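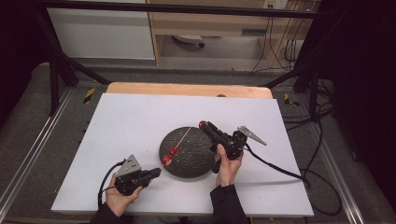 4. Food on a Stick in the Household Booklets

Figure 2. A thin wooden skewer with two small red round pieces threaded toward one end, resting across a dark gray speckled disc.

We come now to the part of the collection that gave us the most pleasure to read, and we hope the reader will forgive us if we linger over it a little. The Brustthorpe collection holds 3,814 recipes, nearly all of them cut from free booklets that came with kitchen goods, and a good many of these deal with small things served on sticks. Cooks call them skewers, picks, spears, sticks and (in one stubborn series put out by Vorner) "lances," and we have kept the original word wherever we quote a title.

The first thing that struck us is how little the recipes say about the skewer itself. A booklet will spend a whole paragraph on the dressing, down to which bowl to whisk it in, and then close with "thread and serve," as if every household already knew how far apart the pieces should sit and how much bare wood to leave for the fingers. The thin, sparsely filled kind of skewer (Figure 2) is hardly described in words at all. It lives almost entirely in the drawings, where it leans on the rim of a glass or lies across a round plate, and a reader who worked only from the printed text would miss it. For this reason we read the drawings together with the recipes, and we coded a dish as skewered if either one showed a stick.

The Kälin booklets are the happy exception. Their January issues, meant for the quiet weeks after the holidays, talk the cook through the work in a chatty, neighborly way, with advice on soaking the wood, on pushing from the stem end of a tomato, and on what to do with the one that splits (eat it, says the booklet, and we agree). We counted 12 such passages. They are short, but they are the closest thing we have to a record of how the job was taught at home, and we lean on them heavily in Section 5.

Serving is another matter, and here the booklets are generous. Many suggest laying the skewers flat, all pointing the same way, so that guests can reach for one without disturbing the rest. Others prefer to stand them upright in half a melon or a cabbage, which looks very festive and must have been a trial to carry through a crowded living room! The Celtero booklets show both styles, often on facing pages, and leave the choice to the host.

We should add a word of caution about dates. Most of the clippings were trimmed close, and the year went with the margin. We have grouped them by typeface and paper, a method we find dependable for the larger series and rather less so for single sheets. Where a clipping could belong to either of two groups, we have left it out of the comparisons in Table 3, though we still quote from it when the wording is too good to pass up.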